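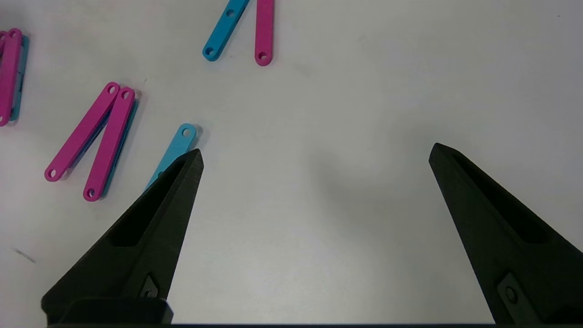
Pink and blue links on the white tabletop.

January, after lunch

Spent the whole morning on the minor officers for the Tasier campaign, and I have to say I enjoyed it more than I expected to (Montserrat did warn me I'd get attached). The generic generals all share one voice set and two portraits between them, so when the player meets the old castellan at the river fort he sounds exactly like the man they beat at the bridge. Juwita found a nice fix: give each of them a second name, the kind a retired lord takes when he shaves his head and goes off to a temple, and let the biography page open once you've beaten him. It costs us almost nothing and it makes them feel like people who had a life before the battle.

Morale next. The castellan starts at 800 troops and still runs at the first charge, which is silly for somebody the chronicle calls stubborn. I raised his resolve to 100 and played the fort map through. Much better! He held the gate long enough for the relief army to show up, and then the relief general wandered into the moat, so that pathfinding bug is still with us. Piret, if you read this before I catch you, it's the same spot as last time, by the stone steps.
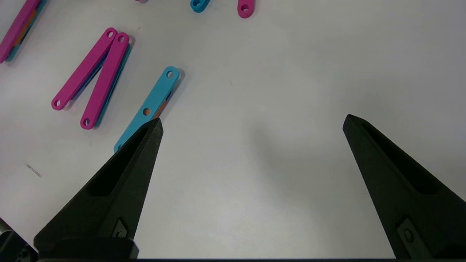 The other thing is loyalty. Ikhsan wants officers to change sides only between battles, and I keep hoping for one betrayal in the middle of a fight, since half the stories people love from that period hang on somebody on a hill making up his mind. We talked it over for ages and agreed to try it on stage 7 only, with a messenger scene first so it doesn't feel like a cheat.

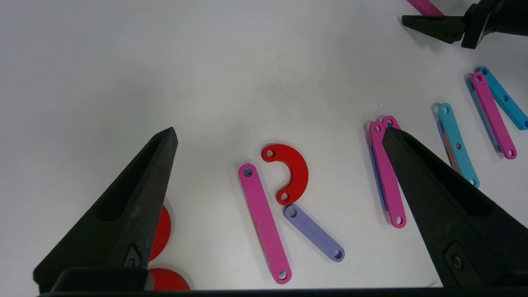
Wulan has the spelling list for the clan names and would like everyone to please use long vowels the same way, me included. Still to do: castellan's defeat line, banner colors for the river clans, moat.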